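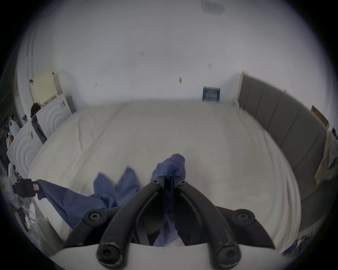 Figure 3. View from the wrist camera of the hand-held gripper during a garment demonstration. The jaws hold a blue garment by a stitched edge over the bed.

3.2 Collection of demonstrations

For the cloth tasks we did not use the remote control interface of Section 3.1. In our first trials with it, the operators had difficulty to feel how much cloth was between the fingers, and they often took two layers when they wanted one. We therefore moved to a hand-held gripper, which the operator carries directly to the garment (Figure 3). The camera moves together with the jaws, so the grasped edge stays near the center of the view while the room behind it changes.

In total we recorded 381 demonstrations in private homes, with at most 20 in the same room. Furniture and lighting were left as we found them. Each operator was asked to begin with a seam or a hem, to lift it, and to pause shortly before the next motion. This pause is used later to divide the recording into segments. Demonstrations in which the garment was dropped were kept in the set and marked with a separate label, as was done in the Plesitz data.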